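Skuruton hand-held gripper — demonstration unit

The Skuruton is a two-finger parallel gripper for manual operation. It is built by Mondow and can be tried at the Prarnero showroom during the open day on October 13, 2020.

Fingers and pads

Each finger consists of a dark rounded link arm and a thick rectangular pad. The upper end of each arm carries a brass-coloured bushing. The pads face each other across the working gap and show normal surface wear on units used for demonstrations. Mass of the complete tool is 483 g.

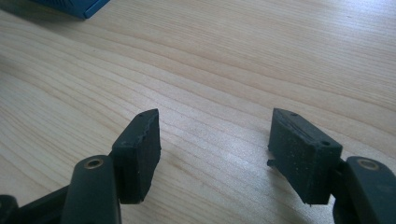 What visitors can do

Visits start at the bench, where Dörte Tiedemann shows how the fingers are opened and closed over a table surface. Visitors then operate the tool themselves — no training is needed. Wiesława Pawłowska answers questions on mounting and spare parts. Each group is limited to 9 people and safety glasses are supplied.

Ordering

Gripper, complete: order no. 1057
Pad set, left and right: order no. 315

Pad sets are stocked by Nowicki. Complete grippers are built to order, so please ask for a delivery date when booking your visit.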